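Grelovon Room Service Kit — Gallery

Grelovon is a hotel-room tidying package from Plitier, sold as software plus site setup for arms the customer already runs. The pictures come from guest-room work at Lumdale. Urszula Walczak handled the setup; Tsehay Moges wrote the task scripts.

Bed approach, wrist view. Gripper open, fingers above white bedding.

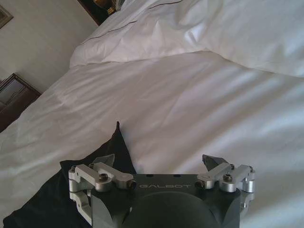 Fabric handling is licensed as a separate module. It covers pillows, cushions and single garments; duvet changing is not supported in the current release. Grip force is set per item class and can be edited on site without a restart. The standard task library holds 308 entries, and the extended one 326.

Room view from the foot of the bed. Black garment on the duvet, small bottle by the bench.
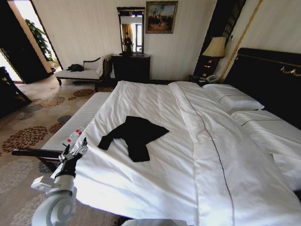
Site setup takes two days per room type. A second room type with the same furniture plan reuses the first map — only the bed height and bench position are entered again. Hotels with mixed furniture should budget for a full setup each time.

Spare fingertips ship from Tomaszewski. Orders placed by noon on Friday leave the same day.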